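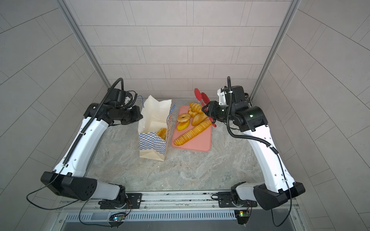

How to sew a ferret snuggle sack

Asnakech Belay, Oct 13, 2020

A snuggle sack is a fleece bag a ferret can crawl into and sleep in. Ours at Kikstead go through the wash every week, so the seams need to be strong. You can make one in an evening.

You will need

Two pieces of anti-pill fleece, 60 cm by 45 cm
Polyester thread
Pins or clips
A walking foot, if your machine has one

Step 1. Wash and dry the fleece before cutting. Don't use fabric softener.

Step 2. Put the pieces right sides together and pin both long sides and one short side. Leave the other short side open.

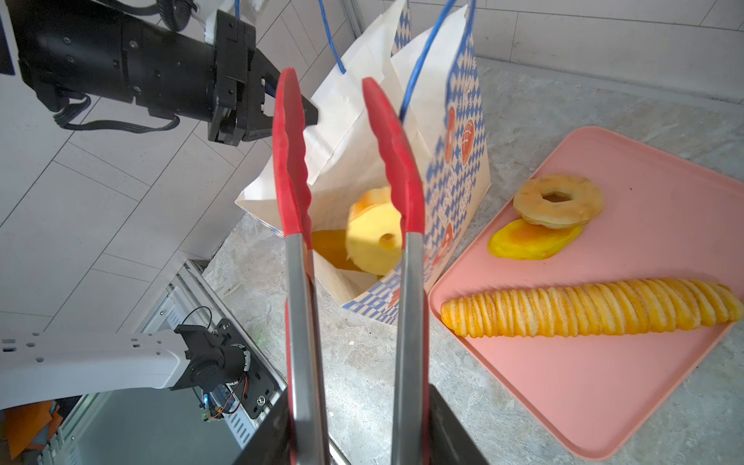
Sew with a 9 mm seam allowance, using a narrow zigzag. Go round a second time just inside the first line. Ferrets dig at corners, so backstitch there.

Step 3. Trim the loose threads right back. A claw caught in a loop of thread can be torn, and some ferrets chew and swallow the ends.

Step 4. Turn the sack out and fold the open edge down 3 cm, then fold it again. Stitch it flat. The thick rim helps hold the mouth open.
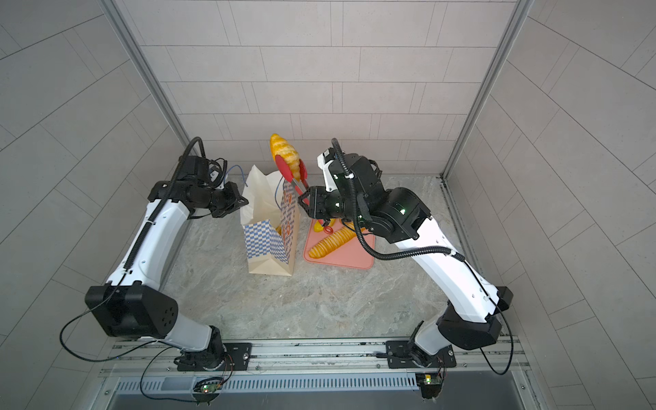

Corners are the fiddly part of turning a sack out. Push them with something blunt and never with scissors, which go straight through fleece. I use kitchen tongs with coloured tips, much like the red-tipped pair in the photo, and keep them closed while I push. Work slowly if the stitching is tight.

Step 5. Check every seam by pulling it hard. Zidia, our oldest jill, had a toe through a weak one in April. Check again after each wash and throw the sack away if you find a hole.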